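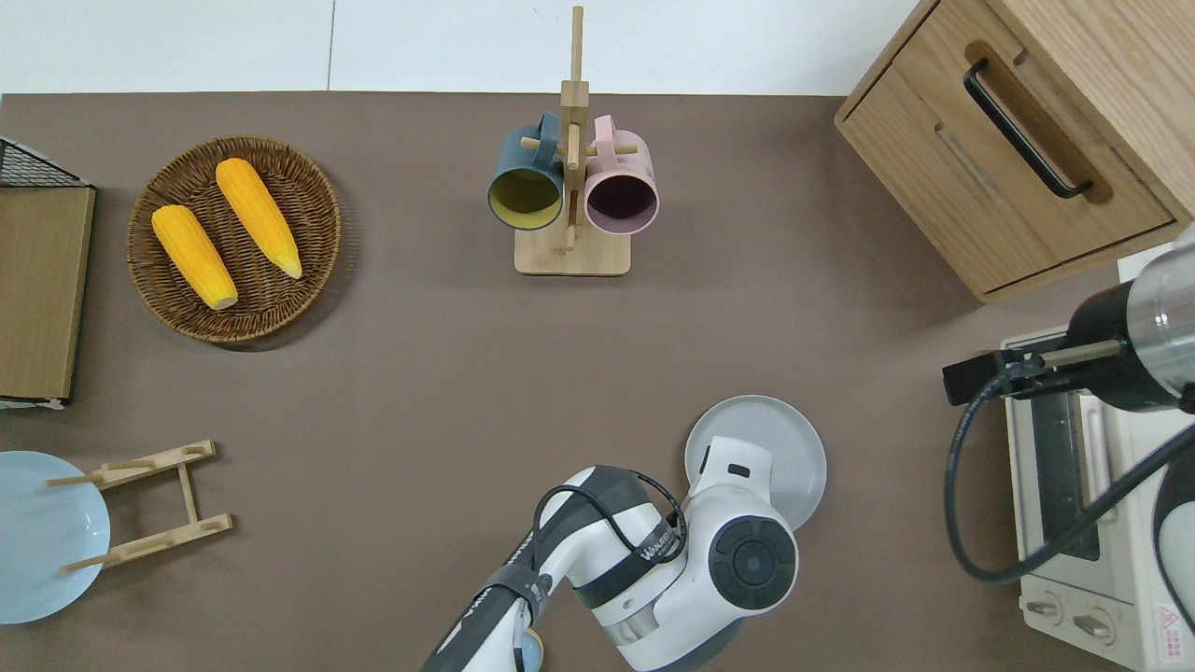
Section 4. Setting up the countertop station

A small countertop holds less than the box art for any kitchen set would have you believe. The Pemia stand and tray are sold as a way to "free up" space, a claim I would treat with care, as each of them has a base and each base has to sit somewhere. Two mugs on a wooden mug tree, one teal and one pink, take up a fair piece of the back of the table, and a round woven basket with two ears of corn in it takes up another. Plan the layout before you unpack the rest.

1. Wipe the tabletop and let it dry.
2. Put the toaster oven down first. Check that the door opens all the way before anything else goes near it.
3. Stand the mug tree at the back. Screw the post in by hand until it stops. The Lüthi leaflet asks for a quarter turn more with pliers. We cracked a base that way and don't recommend it.
4. Hang mugs in pairs, on opposite pegs.

NOTE: The pegs are rated for 10 ounces each. A heavy stoneware mug can weigh more than that empty. Weigh yours.

Print this page | E-mail this page
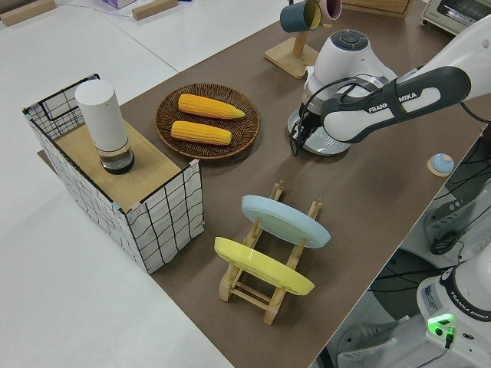 FELTPORT, October

Dish rack and basket

Several readers of the last edition asked whether the rack can stand in for a drainer. The packaging says yes. It has no drip tray, so our answer is no, unless you like mopping.

5. Set the wooden rack where you can reach it without leaning across the oven.
6. Stand plates upright, one to a slot. Dry them first.
7. Large dinner plates go in the back slot, if they go in at all. Try one before you throw out the receipt.
8. A board laid over the storage basket makes a usable shelf for light things. Press on each corner. If it rocks, take it off.

CAUTION: Do not put a full glass jar on the board. The wire frame holds up the fabric and was never meant as a table.

The rack is part no. 713. The older part no. 309 looks the same in the catalog and has narrower slots, and the store will sell you either one under the same name.

9. Keep cloth bags, paper and packaging away from the oven door and sides. Rustuline's own sheet calls for a gap of 4 inches on all sides.

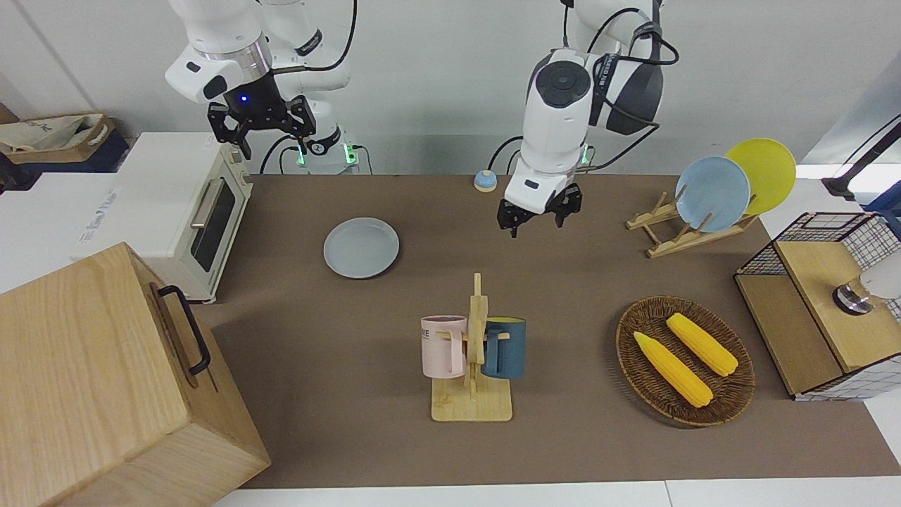
Four inches strikes me as stingy. Kipchumba Mbwambo, who checked these steps, leaves 10 on the door side and so do I. It costs you some table and you will miss it at dinner time.

10. Leave a clear patch in front, big enough for one plate. Loading and unloading happens there.
11. Run the oven empty for 25 minutes with a window open. The sheet says there will be no smell. Open the window anyway.

CAUTION: The door and handle stay hot after the timer rings. Keep mitts within reach, and off the top of the oven.

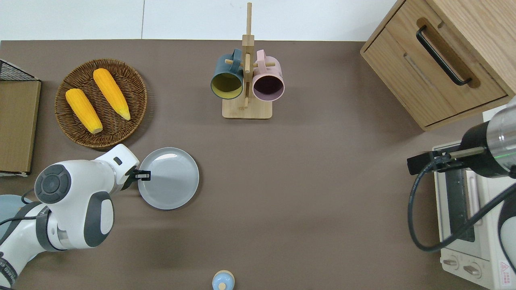 12. Once the oven has cooled, go over the layout again. Open the door, lift down a mug, pull a plate from the rack. Anything your elbow hits should be moved.

Oiling the wood every month, as the label on the stand suggests, seems to do more for the people selling the oil. Twice a year has been enough for ours. For loose pegs, see Section 6.

Last updated: October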